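Gelolora bowl set
Data card and README, version 2
Student robotics club of the Dirden evening school
Last edited: Wednesday, July 8, 2026

What it is

Gelolora is a set of recorded episodes made by the students of our club with two small arms fixed on one rail. We collected it for our club project of the year, which asks whether beginners can record data good enough to train a simple policy. The name was chosen by vote in the first meeting and has no meaning that we know of.

The set is meant for other clubs and for teachers who want to try a two-arm task without buying big machines. We are not a laboratory. Please read the part about known problems before you use the files for anything serious.

Who made it

Florencia Troncoso wrote the recording script and keeps the index. Adhiambo Makokha planned the tasks, trained the new operators and checked the labels. The other operators are students of the club and appear in the files only as a letter and a number. Their names are not stored, also not in the log files.

The workspace was prepared in the woodwork room of the school. Kastoswood, a small shop in our street, cut the panels for us and did not ask for money, so we thank them one more time.

Contents

The set has 3,457 episodes. Each one is a single attempt by one operator, from the start signal to the stop signal. Failed attempts are kept, and they have the label "fail" in the index. We think they are useful, and also it would be a little dishonest to remove them.

For every episode you get:
– the joint positions of both arms
– the opening of both grippers
– the video from the fixed camera
– the video from the wrist camera, where it was working
– one line of text with the task, written by the operator
– the result: success, fail or unclear

The left and the right arm have separate columns, and the names start with L or R. Left and right are always as the fixed camera sees them. In version 1 this was mixed in some files. If you have version 1 on your disk, please delete it and take the new one.

Tasks

There are three groups of tasks.

Bowl tasks. One arm holds or steadies the bowl, and the other one puts something in or takes something out. This is the largest group, and it is where the beginners start.

Push tasks. The bowl must travel to a place on the floor which the operator says before starting. Only one arm is allowed to touch it.

Hand-over tasks. One gripper takes a small part and gives it to the other. These were the hardest for us, and most of the "unclear" labels come from here. When the part falls in the last moment, two people can have two opinions about it. Adhiambo decided in such cases, and her decision is written in the notes column.

How an episode is recorded

The operator moves both arms with the two hand controllers. A second student sits at the computer, says the task aloud, starts the recording and stops it. In the first weeks one person did both jobs, and many episodes from this time have a long quiet piece at the end. We did not cut it. The field "trim_end" tells you where the movement finishes.

Every operator makes 29 practice attempts before the first real one. The practice is not in the set. The number was a mistake in the first timetable – it should have been a round one – but everybody had already started with it and we kept it for fairness.

Background and floor

We wanted a background with many details, because a plain one was too easy for the trained model and gave us results we could not trust. So there is flowered wallpaper on three sides, with peonies, daisies and moths, and the floor has a pale print of roses. The yellow bowl is easy to find for a person. For the model it was less easy in the first tests, and Mansilla, our sister club, had the same experience with their own patterned set. 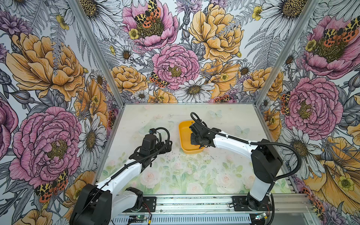 The position of both bases was never changed after May. Before that month the left base was moved one time, and these older episodes have "rig_a" in the index. All the others have "rig_b". If you train on both together, please give the rig as an input or expect that the left arm will miss by a small distance.

Cleaning of the floor was not always the same. Some episodes have small dark bits lying on the panel, and in others it was brushed before the session. We did not label this. It can be a nice small project for somebody who likes to look at many videos.

Known problems

The cable of the right arm is long and moves a lot when the forearm turns. In some episodes it hides a part of the view.

The wrist camera lost the connection in several sessions. The file is then missing, and the column "wrist_ok" says 0.

Task texts were typed by students with different first languages. We corrected the spelling only when the meaning was not clear.

Most operators are right-handed. The right arm does more of the fine work, and a policy trained on our data will probably copy this habit.

Suggested split

The last 1,000 episodes by index are for testing. They come from operators who do not appear in the training part. Please do not mix them by chance, because then the numbers look much better than they are.

Use and questions

You may use the set for teaching and for research without payment. If you publish something, write the name of the set and the name of the club. For questions or mistakes, open an issue on the project page and give the episode number. Florencia answers these at the weekend, and in the exam period a bit slower.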